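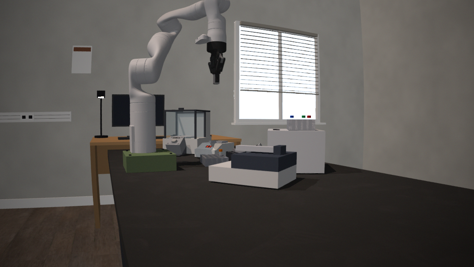 How long should I let my sourdough starter sit out after feeding before it goes back in the fridge?

Give it an hour or two on the counter, until you see a few bubbles, then put it away with the lid resting loosely on top. If your kitchen is chilly, wait a bit longer.

Tania Biswas
Posted November 9, 2022

Thanks! I should have said that mine is half rye, and I only bake every other weekend. I moved to Fostberg in October and the new kitchen is freezing, so it just sits there looking sulky. Does the rye change anything?

breadbin_lungu
Rye gets going faster than white flour, so I'd watch the jar and forget the clock. Mine lives on top of the fridge after a feeding — it's the only warm spot I've got — and I move it once it has risen a little. With a gap like yours I'd feed it 2 times before baking, once the night before and once in the morning. Oh, and keep it thick! A stiff starter holds up much better in the fridge. If there's gray liquid on top, stir it in or pour it off, either is fine. Pink or orange streaks mean throw the whole thing out.

Deltasa
i never wait, feed it and straight in the fridge. had it for years. bread's fine

breadbin_lungu
That can work too, it just wakes up slower. I bake with nearly 500 grams of flour at a time and I like mine lively.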